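Clear Off the Bench Before You Sort

I put off tidying my hobby bench until April, and then it took one evening! Give yourself 90 minutes and a big cup of tea.

1. Use a deep bin for anything flat and awkward. Picture frames, lids, spare panels — they all go in together.

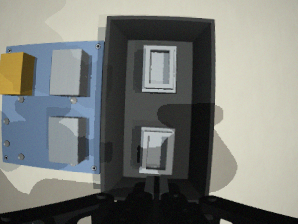

Dark bin, pale pieces: easy to spot.

2. Wipe the surface with warm water and a drop of dish soap, then dry it right away. My friend Naveed Butt swears by old T-shirts for this, and I'm a convert.

3. Lay down a light-colored mat. Dropped screws show up so much better!

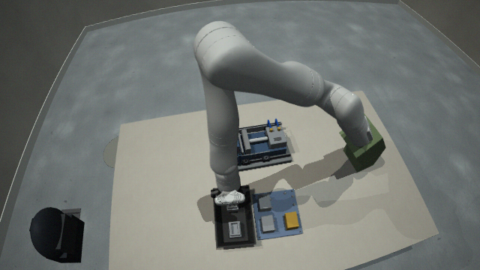
4. Label the bins on the short side, in fat marker, and stack the heavy ones lowest.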